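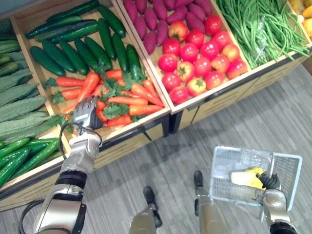 Carrots, tomatoes, cucumbers and sweet potatoes, all sorted into wooden bins.

Search this site Go

Why are vegetables so many different colours?

I love a good vegetable stand. When I was little I used to hold my gran's hand at the market in Lasham and play a game where I had to find as many colours as I could before we got to the potatoes. I still play it now, and I'm a grown-up with my own shopping bag!

So let's play it together. Start with the easy one, orange. Carrots are orange because they're full of something called carotene (say it "carra-teen"). Your body can turn it into vitamin A, and your eyes need that to see when the light is dim. Carrots won't let you see in the pitch dark though. I tried. I walked into a door.

Carrots weren't always orange, by the way. If you went shopping 900 years ago you'd have found purple ones and yellow ones. Farmers saved the seeds from the plants they liked best and sowed them again the next year, over and over, and after a very long time orange carrots were everywhere.

Now red. Tomatoes start off green, and as they ripen the green fades and a red colour called lycopene takes over. Sometimes you can catch one halfway, with a bit of yellow or orange still on its skin. Leave it in a bowl in the kitchen for a few days and keep checking. It's like a very slow magic trick.

Green comes from chlorophyll, the stuff plants use to catch sunlight and make their food. Cucumbers have plenty of it in their skins. So does the bitter melon, that pale green one with all the bumps and ridges. Have you ever tasted it? The name is a fair warning! Lots of people cook it with eggs or put it in curries, and my neighbour says you get to like it after the third go. I've had two.

And purple? Some sweet potatoes have lovely purple skins, and that colour comes from anthocyanins, the same family of colours you find in blackberries. The part we eat is a root that has swollen up to store food for the plant. Carrots are roots as well. Cucumbers, tomatoes and bitter melons are a bit cheeky, as they all have seeds inside, so a scientist would call them fruits. Please don't put them in a trifle.

Have a go yourself: next time you're at the shops, pick one colour and see how many vegetables you can spot before you reach the till. My best ever score is 14, and that was for green (I did count the herbs). Write yours down, draw the strangest one you found, and if you're feeling brave, ask if you can have it for tea.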